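Ticket 999 - Fesby snack tub, bags don't fit flat
Status: open
Opened by: Byung-chul Yoo, 09/01/2020

The clear tub on the desk is meant to hold the snack bags for the Tadon office. Staff say the bags stick up and the lid from Onance won't close over them. I went through it at the desk by the chairs.

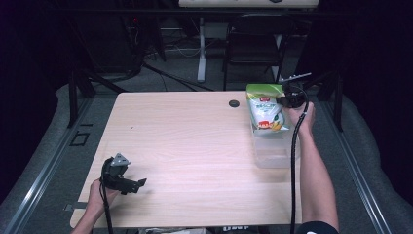 Tried the bags standing up first, then on their sides. Same result both ways with the lid. The tub is the size we ordered, so I don't think the supplier sent the wrong one.

Next I looked at the bags themselves. The green and white ones are the worst for it - the top end is stiff and won't stay folded.
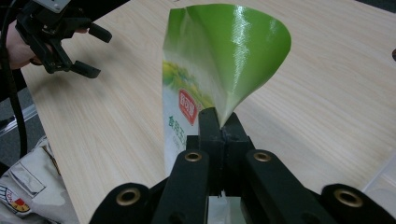
Green and white bag, top end curling over.

Folded the top down twice and put a clip on it. The lid closed with two bags in, but not with five. Cleared the bags and the tub away after that and wiped the desk down.
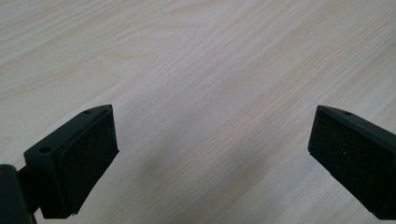

Next steps
- Ask Onance for the price of the deeper tub.
- Keep spare bags in the cupboard for now.
- Check again in December if no colour change is needed on the labels.

Tadon Office Supplies Help Desk - Contact us - Back to top
This site uses cookies. Accept / Manage settings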